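Gripper Bench FAQ: the questions I keep getting

I'm Naa, and I look after the gripper trials at our little shop in the back half of the Sunley building. Roxana Ilie runs the arms and the controllers and is the person to bug if your question has the word "latency" in it. These are the things people email us most, answered the way I'd answer them over a coffee.

What are you comparing right now?

Two grippers on the same arm. One is the Vultham, a plain parallel-jaw unit with swappable pads, and the other is the Runance, which has three soft fingers and costs a fair bit more. Both get the same grocery tasks, the same wrist camera and the same operator for a whole session (usually me, sometimes Roxana if my shoulder's acting up).

Why groceries?

I like them! Produce gives you long skinny things, round slippery things and lumpy little things all within reach of each other, and everybody knows what a good pick looks like. I tried a set of machined blocks for our first round and got lovely tidy numbers that told me nothing about how either gripper would do in a store.

Is it real food?

No, it's imitation. Real tomatoes lasted one afternoon with the Vultham on its old pads, and I did the mopping. The fakes are a bit stiffer and a good deal lighter than the real thing, so please don't read our results as a promise about bruising. We're measuring whether the gripper gets hold of an item, carries it and lets go where it should.
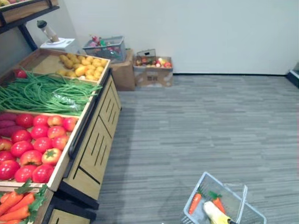

Issue 9

What does a shopping task look like?

The stand has shallow wooden trays, and the basket goes on the carpet a short way off. The operator gets a list, say carrots and corn, and has to find each item, pick it and put it in the basket. Handle up, always. I started out with the handle folded down and spent half my mornings fishing it out from under vegetables.

Which items are hardest?

The yardlong beans, by a country mile. They drape, they sag, and if you grab them at one end the other end drags across everything on its way out. The Runance does better there, with its fingers sort of gathering the bundle. The little yellow potatoes are the opposite story: the Vultham pinches one neatly out of the heap, while the soft fingers tend to come up with two or none. Carrots are easy with either one, as long as you go for the body and leave the leafy tops alone.

How many picks have you logged?

600 with the Vultham. The Runance is sitting at 340, so it's not a fair fight yet, and I wouldn't put the two success rates side by side until it catches up. Of the 600, 529 ended with the item in the basket on the first try. I don't count regrasps as successes, which Roxana thinks is harsh. We've agreed to disagree.

Does the camera matter that much?

More than I wanted it to. Glossy red tomatoes under our overhead lights throw a bright spot that fooled our old depth camera into seeing a dent. Locking the exposure helped a lot, and so did moving the camera a bit higher on the mount. If you only have budget for one upgrade this year, I'd look there before buying fancier fingers.

What controller are you running?

A Rivadeneira, with the gripper on its own channel. Out of the box the close command lagged behind the arm, and you'd get this comical little pause over every potato. Roxana rewrote the timing in January and it's been smooth since. She's happy to share the settings, just ask.

Can I send you a gripper to try?

Yes please! Email first so I can check it fits our wrist flange, and include any spare pads you've got. We'll need it for a couple of weeks. You get the full log back, including the bad picks, and I won't publish anything until you've had a chance to read it.

Can I come and have a go?

Sure, mornings are best. Wear flat shoes, leave the dangly bracelets at home, and expect to be terrible for the first half hour. The beans get everyone.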